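Clulen Workshop — Build Notebook
February 3, 2025. Top board for the Utum arm base, surface work by hand.
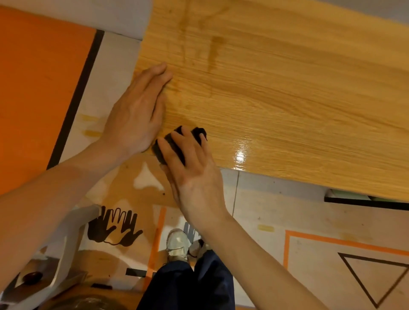
Surface preparation
The lacquered face was rubbed with the black pad, with the free hand holding the board flat. Work was concentrated close to the long edge, where the clamp rail will sit. The amber drip stains remain on record as a finish defect and are to be reassessed under side light.

Controller
The Tai driver board was bench-run for 58 minutes at no load. The encoder returned 3,671 counts per turn on the shoulder joint — lower than the value in the Follomow configuration file. The file has not been changed.

Outstanding
Repeat the encoder reading with the second cable. Drill no mounting holes until the base pattern is confirmed.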